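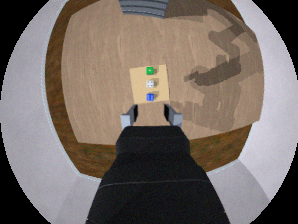 Becerra Household Handling Program
Second progress report to Candorska
Prepared by Assunta Ferri, 2 May 2023

Status

Work package 2 (table clearing and sorting) is on schedule. Work package 3 (laundry) has not started and remains dependent on the Werano fabric model.

Simulation

The tabletop task set was rebuilt in January. The base task uses three small cubes, green, white and blue, on a square pad, viewed from the wrist. We ran 3864 episodes under the new settings. An episode counts as complete when all three cubes have been picked and set down inside the target area without a regrasp. Of the failures, 481 were missed grasps and 105 were collisions with the table. Most missed grasps occurred on the second pick, after the arm had returned from the target area with a small heading error. A correction is in test.

Transfer to chores

Cube results should not be read as chore results. Cups and cutlery remain well below the level we would accept in a home, and wet dishes have not been attempted. Our present view is that unattended table clearing is not achievable within this grant period. Supervised clearing of rigid items may be.

Shelf restocking at Trolgate is closer. The items are boxed, and the positions are known in advance.

Budget and requests

Compute use is within plan. We request 900 additional GPU hours, moved from the travel line, to repeat the base task with varied table textures and lighting.

Next period

Heading correction, mug handles, first shelf trial at Trolgate.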